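Jan 28, 2021

We moved out to the edge of Greenwood in December, and I have been thinking about water ever since. In town I turned on the tap and water came out, and that was as far as my curiosity went. Now we have a well, 119 feet deep, and I've become the kind of person who reads the whole test report at the breakfast table (twice, if there's enough coffee).

The first sample went off to the Nuscombe lab the week we unpacked. Bacteria came back clear, which was a great relief, but the hardness was high enough that the kettle had already warned me.

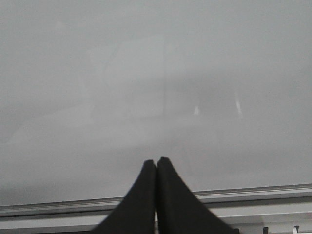 I did look at softeners, and the one everybody on our road seems to have is a Kadeo. It would have been a little over 400 dollars before the plumber, so for now we're making do with vinegar in the kettle and a bit less soap in the wash. I don't mind the taste at all - my sister says it's like drinking a sidewalk, but she has always been fussy.

What surprised me more was how much we were using. I started writing down the meter every Sunday evening, and just fixing the toilet that ran all night saved us 40 gallons a day! Next on my list are the rain barrels. I want 2 of them under the back gutter before spring, so the beans can drink from the roof and leave the well alone.
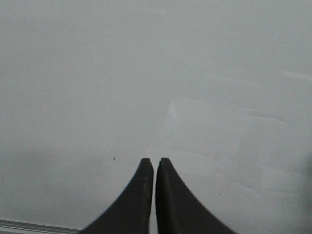
Plain pale gray, with two dark fingertips close together.

I'll send another sample in once the snow is off the Isine road, and I'll post the numbers when I have them. If you're on a well too, do tell me how often you test yours.

Recent posts
Mulching the Lazy Way
Our First Week With a Woodstove
What Goes in the Compost, and What I Pick Back Out
Leaky Faucets, Part One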